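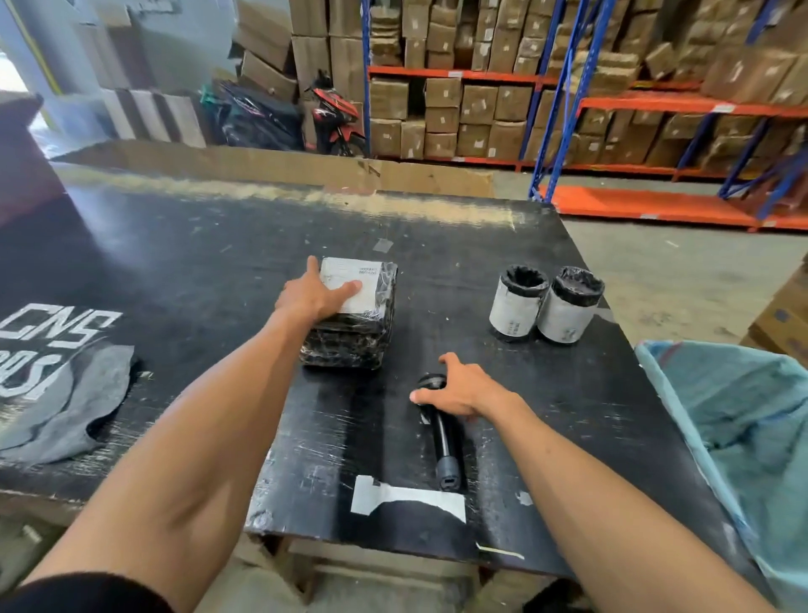

Figure 3. Packing table at the Bornley site. One hand rests on the parcel while the other grips the barcode scanner.

4.2 Scanning and labelling

Scanning a parcel is often listed among the shop-floor chores that machines have already taken over. On a fixed belt with an overhead reader this is largely correct. At a shared packing table (Figure 3) the task is harder, and we treat it separately from the sorting tasks in Section 4.1.

Three properties of the work matter here. The outer wrap is clear, wrinkled film, which scatters light and upsets depth estimates near the surface. Labels differ in placement: the square parcel carries its label on the top face, whereas the two cylindrical packages beside it have narrow labels running down their sides. Finally, the work calls for two hands, with one on the parcel and the other on the scanner.

We ran the Trundusex two-arm controller on 110 parcels taken from the same stock. A trial was passed if the code was read within 10 seconds and the parcel stayed on the table. The controller passed 90 trials. Most failures came from cylinders that rolled when touched, and the rest from a poor grasp of the scanner handle. Training used 2,066 human demonstrations gathered in April, following the protocol of Solís and Dzene.

The pass rate is too low for unattended use. Baxter and Macedo report a similar gap for folding and bagging in the home, and likewise trace it to soft or shiny wrapping. Grasp planning for the cylinders is taken up in Section 4.3.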